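Trondance Fabric Drop-Off: Common Questions

321 shares 14 comments

What do you take?
Clean cotton, linen and wool. Pieces should be at least 13 inches on one side.

Do you take stained cloth?
Yes, if it has been washed. We cut around stains.

Can I mix colors and patterns in one bag?
Yes. Sorting is done at our end, by fiber first and color second.

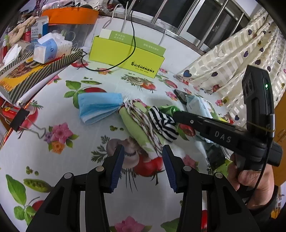 When are you open?
Tuesday to Saturday, 10 to 4. Closed all of October.

Do you pick up?
Only in Batum, and only for three bags or more.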